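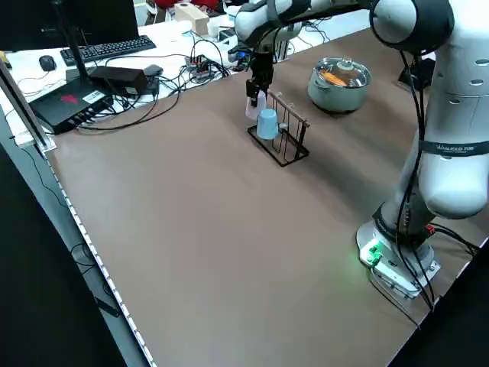

Ívar Eyvindsson wrote in to ask whether cups should go into the rack before the plates or after them, and whether the order makes any difference to how they drain. Load the cups first. They need the open part of the base, and plates put in early tend to lean over it.

6. Loading the Wandar dish rack

Before you start, set the rack on a level surface. Leave enough room beside it to put down a pot or pan that will not fit.

1. Shake each cup over the sink to get rid of loose water.

2. Turn the cup upside down and lower it straight onto the base wires. A light blue plastic cup placed upside down near the center of the rack, next to the upright wires, is in a good position.

3. Add the next cup at the open end. Leave a finger's width between cups so that air can get in under the rims.

4. Stand plates on edge between the upright dividers, one plate to a slot. Large plates go in every second slot.

5. Put saucers and other small flat items in last.

6. Leave everything to drain for 2 hours, or dry by hand with a clean cloth.

Note: Thin plastic cups tip easily. Let go only when the whole rim is resting on the wires.

Note: Pots stay out of the rack. Stand a pot on the table next to it with the lid on if there is still food inside. Wash the lid separately and dry around the knob, where water collects.

Caution: Do not hang cups or towels from the wooden bar. It is not made to carry weight, and it will mark if it stays wet. Wipe it down after each use.

Caution: Keep the rack at least 300 mm from power adapters, keyboards and other electrical items. Drips can travel farther than expected on a smooth tabletop.

Cleaning

Wash the base in warm water with dish soap every 2 weeks. Rinse, shake off and towel dry. Do not use steel wool on the wire. For limescale, see section 7.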